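Test the gripper where people live

By Vaida Kazlauskienė

Every month I read a new comparison of grippers, and almost all of them are made on a clean white table. The cloth is a square towel, the light is even, and the result is one percent number. I think we trust these numbers too much.

At Praltik we compared two sets of finger pads for the Stamine hand-held gripper. On the table, pad A was the clear winner, with 365 good grasps from 398 tries. Then we took the same tool to a bedroom and worked with ordinary clothes on an ordinary bed.
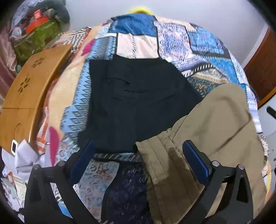 On a bed the surface under the cloth gives way. You push down to get under a hem, and the mattress goes down with you. The fingers close, and sometimes they take the bedspread also. A table can not teach you this. For a camera it is difficult too, when the garment lies on a pattern of many colors and the edge must be found among a hundred other edges.

My colleague from Nodville does not agree with me. He says that a home can not be repeated, so it can not be a measurement. I respect this argument, but I would answer that we can write down what was on the bed and do more than 70 tries for each garment. The spread of results will be larger. This spread is also information, and the buyer of a gripper should see it.
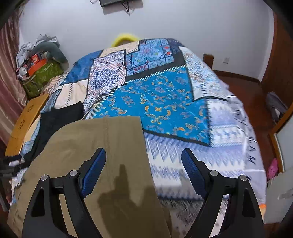 Khaki cloth between the blue pads, over a patchwork quilt.

I do not ask to throw away the table test. It is cheap and it finds bad screws and weak springs quickly. But I would like every report to have a second column, for soft furniture, and I would read that column first.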